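Wilance two-rail dish rack: set-up and use
Section 3. Loading and drying plates

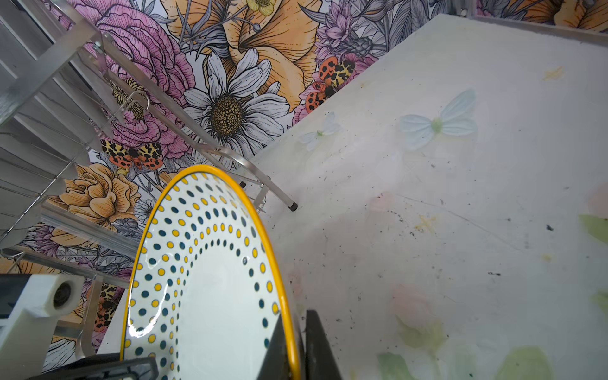
Read this section once the rack has been assembled and is standing on its rubber feet (see Section 2). It applies to everyday plates. Pans, chopping boards and cutlery are dealt with in Section 4.

Before you start

Choose a level stretch of worktop close to the sink. Leave a hand's width between the rack and the wall so that air can move behind the plates and wallpaper or paint is not splashed. Press down lightly on each corner. If the rack rocks, go back to Section 2 and adjust the legs.

Loading

1. Rinse each plate in clean water. Washing-up liquid left on a glazed surface dries to a dull film.

2. Hold the plate upright over the sink and let the water run off the lower edge.

3. Turn the plate so that its patterned face points the same way as the others.

4. Lower it between two wires until the rim is resting on the base of the rack. Let go only when the plate stands without help.

5. Start at the end furthest from the sink and work back towards it. You will not have to reach over plates that are already in place.

6. Put dinner plates in first, then side plates. Leave an empty slot after any plate with a deep rim.

Note: Plates with a painted or coloured band should not touch one another at the rim. Leave a slot between them, even if this means drying in two batches.

Caution: Do not stand plates on the worktop against the outside of the rack. They can slide on a damp surface.

Caution: The fully loaded rack must not carry more than 6 kg. Never lift or slide it with plates in it.

Using the hook

The small wire hook on the rail is for a dishcloth or a light brush. Do not hang mugs or pans from it — the rail may twist, and the wires will no longer line up.

Unloading

1. Check that the plates are dry at the bottom edge, where water collects last.

2. Take plates from both ends in turn, so that the weight stays even.

3. Lift each plate straight up. Tilting it scrapes the glaze against the wire.

Cleaning

Wipe the rails and wires weekly with warm soapy water and dry them with a soft cloth. Do not use wire wool or bleach. Check the rubber feet at the same time and push back any that have worked down the leg. Replacement feet are listed under part number 68.

For storage, see Section 5.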